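4. Do showroom visits predict satisfaction with a fitted kitchen?
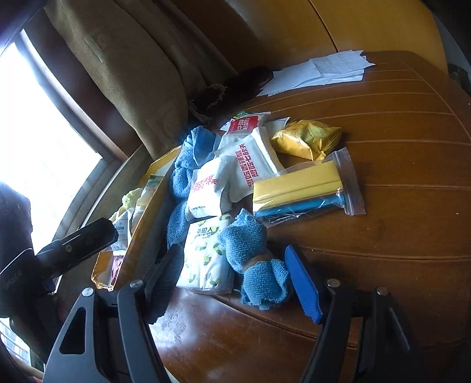

The trade has long held that people who see a kitchen in a showroom before they order it are happier with what they get. The claim appears in sales training, in trade magazines and in the leaflets that retailers hand out at the door. We could find very little behind it. Most of the sources we followed up led back to a single survey by Stastari, a maker of fitted units, which asked its own customers whether they had enjoyed their visit and then, on the same form, whether they liked their kitchen. A person who has just said yes to the first question is likely to say yes to the second. We do not think that survey can carry the weight that has been put on it.

4.1 Households and method

We wrote to 752 households in and near Brerkcombe that had bought a full kitchen from one of three retailers. Of these, 400 sent back a usable form. The retailers supplied the addresses, and we had no means of checking that the lists were complete. Dreßler has argued that lists of this kind tend to lose the customers who complained, and we have no reason to suppose that ours were any better. Readers should keep this in mind when they come to the satisfaction scores, which are high everywhere.

The form asked about the visit and about the kitchen on separate sheets, with questions about storage, lighting and worktop space in between. Satisfaction was scored by the household on three items: the look of the doors, the use of the cupboards, and the amount of clear surface left for preparing food. We also went to 16 homes to look at the kitchens in use and to talk to whoever did most of the cooking. Figure 1 shows a tabletop with household and packaged items on it.

Figure 1. Household and packaged items on a wooden table.

4.2 Results

Households that had visited a showroom gave slightly higher scores for the look of the doors. They did not give higher scores for the use of the cupboards, and on clear surface they were a little less pleased than those who had ordered from a catalogue or a drawing. The gap on doors shrank once we took account of what had been spent. People who visited showrooms also bought dearer kitchens, and people with dearer kitchens liked their doors more. How much of the effect is left after that depends on how the spending bands are drawn, and we would not want to defend any one way of drawing them.

The result for clear surface is harder to explain away, though we do not want to make too much of it. Displays are set out with almost nothing on them. A bowl, perhaps a kettle. The buyer sees a long empty worktop and may judge from that how much room there will be at home, where the bread bin, the post and the week's shopping all have to go somewhere. Qureshi calls this the "bare counter" effect. The name is a good one, but his test of it used students looking at drawings, and we are not sure that it tells us much about people spending their own money.

4.3 The planning software

One retailer offered its customers a session with Prorex, a program that draws the kitchen from the room's measurements. Only 43 of our households had used it, too few for us to say anything firm. Their scores were close to those of everyone else. The retailer had told us to expect a large difference – it had said as much on its posters – and we did not find one. It is possible that a larger group would show something. It is also possible that the people who chose the session were the ones who were already worried about their room, in which case an even score might count in the program's favour. Our data cannot separate the two.

4.4 Other explanations

Time since fitting may matter more than anything we set out to measure. Households whose kitchens had been fitted since July scored higher on all three items than those who had lived with theirs for longer, whether or not they had been to a showroom. The Parri range, which was sold through only one of the retailers, had mostly been fitted late in the period, and its good scores should be read with that in mind.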